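A Sunday among the drawers: the Engebretsen open day

The invitation promised "storage as you have never experienced it", and I had experienced quite a lot of storage by then, having moved house twice in eighteen months. I went anyway. The Engebretsen works opens its doors one day a year, 23 June 2024 was the day, and the alternative was my brother-in-law's patio.

You find the place by following the ring road past the tile warehouse and then losing heart. There were hand-drawn arrows from the bus stop, the last of which pointed into a hedge. Behind the hedge was a car park, and in the car park was Ruaridh Dow with a clipboard and a box of lanyards. He asked which of the 11 o'clock tours I was booked on. There was one 11 o'clock tour. I said that one, and he ticked it with some relief.

Our group was a mixed lot. Two were in the trade, from a shopfitter's called Donetti, and spent the morning running their thumbs along things. A family had come for the free lunch and said so. A very tall man, Volker Haberkorn, had driven a long way to ask one question about runners, and he was saving it up.

Isla Lindsay took us round. She has the gift of making a folding press sound like a difficult colleague. We saw the sheet come in flat at one end and leave with sides at the other, and we were shown how a drawer box gets its corners, a subject on which I had somehow held no opinion for my entire adult life. I now hold several. The line can turn out 400 drawer boxes in a shift, a figure we were given twice, once indoors and once outdoors in case the wind had taken it.

The paint shop was closed off behind a strip curtain, but we were allowed to smell it. The company offers four greys. I wrote down the names and later couldn't match any of them to anything, including each other. One of the Donetti people asked whether there had ever been a yellow. There had been a yellow, under the old Prolden name, and from the way Isla moved us along I gather it had not gone well.

After that came the part I'd recommend to anybody, a plain room at the back with a grey three-drawer cabinet set on a grey table against a grey wall. If you have ever wanted to look at a drawer without distraction, this is where to do it. The top two were shut and the bottom one was pulled right out, with a blue cube sitting in it. After a morning of greys that cube had the effect of a brass band. The youngest of the lunch family asked if she could have it, and was told no, very kindly.

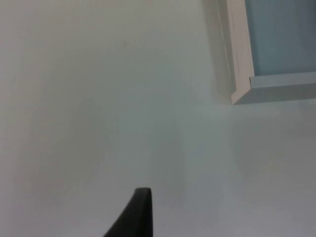
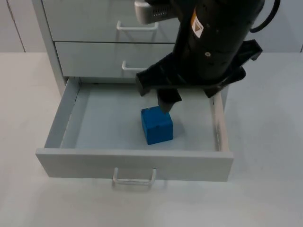

The back room: first the wall, with its white trim and pale blue panel, then the bottom drawer and the cube.

I'm aware that the wall is not strictly an exhibit. But we stood in there for a while and I got to know it. It's beautifully painted, apart from one tiny brown speck, and once I had seen the speck I couldn't look at anything else. There is a thin dark line on the white trim too. One of the Donetti pair thought a joint and the other thought a crack, and they were still on it at lunch.

The drawer I liked a great deal. The handles are white and U-shaped, which is to say you could find one in the dark with a tray in your other hand. The sides are thin metal and the floor is smooth and plain, with no felt, no dividers and none of those little moulded wells for paper clips that you end up filling with dead batteries. It's a drawer for people who know what they own. Mine at home would be defeated by lunchtime.

Volker chose this moment for his question. It concerned what happens to a runner when the drawer is left fully out for long periods, and it had three parts. Isla answered the first two and wrote the third down. He seemed entirely satisfied and ate a very large lunch.

Lunch was in the canteen and run by Rosine Pons, who put out a potato salad of real distinction and a quiche best left to the brave. Arturo Pagano from sales then gave a talk on the coming range, to be called Clumoleo. He explained how they had arrived at the name. I listened to all of it and I still don't know. It's a bedside unit.

The shop was the last stop, as shops are. Seconds were laid out on trestles at prices that made the shopfitters go quiet, and I came away with a single drawer, no cabinet, for 9 pounds. It has a dent on one side you would only notice if you were told. I've told everyone. It is currently under the bed with the jumpers in it, and it slides on the carpet about as well as you'd expect.

Practical matters. Entry is free but you do need to book, and places on the later tour had gone by the time I looked. Parking is easy once you've located the hedge. The floors are level throughout, though the press hall is loud and they hand out foam earplugs at the door. The bus back runs hourly on a Sunday and leaves four minutes before the shop shuts, so buy your drawer early and be prepared to hold it on your lap.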